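Home Opinion Workplaces Archive Contact
Search this site Enter keyword Go

The Case for the Plain Wooden Table
By Rajitha Navaratnam
3/26/26

When the Pilkington reading rooms were refitted in January, the largest single argument concerned the tables. The old ones were wood, and two of the six had been repaired more than once. The proposal before the trustees was to replace all of them with white composite tops supplied by Numuvix, at a cost of $1340 each, on the grounds that a white surface is easier to keep clean and looks the same in every room.

It is my view that the trustees were right to decline, and that other institutions facing the same choice should consider doing likewise.

The case for the white top deserves a fair hearing. It resists ink and coffee. It can be wiped with almost anything. A facilities manager who looks after 68 work surfaces across several floors has good reason to want them identical, and I do not dismiss that concern. The Tanora annex has used such tops for years and has few complaints on file.

What the case leaves out is the person seated at the table. A glossy white surface under ceiling lights throws glare back into the eyes of anyone reading for more than a short while. Paper placed on it loses its edges. A small pale part, a slip or a paper label is easily overlooked. Pale wood with a satin finish is still bright enough to work on, and its color gives the eye a resting place between pages.

There is also the matter of repair. A scratch in a composite top generally stays there until the top is replaced. A solid wooden one can be sanded and finished again, and the Torkach workshop quoted us 30 dollars a table for light work of that kind. The purchase price is a poor guide to cost when one option can be renewed in an afternoon and the other must be hauled away. 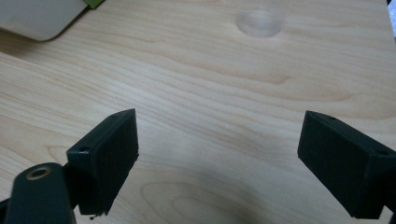 Grain is usually treated as decoration, and purchasing documents rarely mention it. I would give it more weight. The long waves and arcs in a board differ from one table to the next, and regular users come to know their places by them. Staff at Pilkington could tell which table had been moved without consulting the floor plan. A room in which people recognize the furniture is a room they tend to treat with care.

Wood does ask for some upkeep - coasters, a soft cloth, a firm rule about wet umbrellas. These are modest demands, and they should be written into the cleaning contract at the start. Institutions that have already bought the white tops need not discard them. They would serve well in supply rooms and mail areas, and the reading tables can be changed as the budget allows.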